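Speaker notes: Unplanned descent in the Staklow cell
Presenter: Nyokabi Okoth, Gomville Automation Safety Office

Opening. Thank the hosts. State that the inquiry closed in December and that its findings may be shared in full.

Background. The Staklow cell sorts small shaped blocks on a board. Operators consider it low risk. The work is light, the parts are plastic, and the arm runs at reduced speed. Ask the room how many sites have a cell they would describe in the same way. 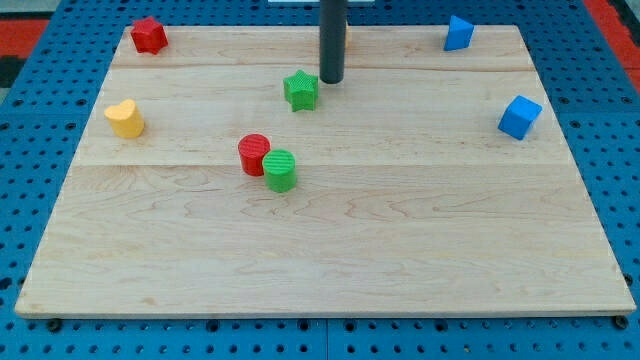

Sorting task, Staklow cell: arm above the board, shape blocks in place.

The event. During run 303 the arm was holding position over the board when it dropped 200 millimeters without a command. It struck the board and stopped on overload. Two operators were present. One had reached in to straighten a block moments earlier. There were no injuries.

Cause. The holding brake on the vertical axis had worn below its limit. The Shemweta controller logged 2 slip warnings on earlier shifts. Both were cleared from the panel and neither was reported. Pause here before moving on.

Contributing factors. The brake test was listed as yearly. The written procedure allowed hands inside the cell while the arm was paused. A paused arm is still a suspended load.

Actions taken. Brake tests are now monthly. Slip warnings lock the cell until maintenance signs off. Reaching in requires the arm to be parked and power removed. The Distidine site has adopted the same rules.

Questions. Refer requests for the controller log to the Safety Office.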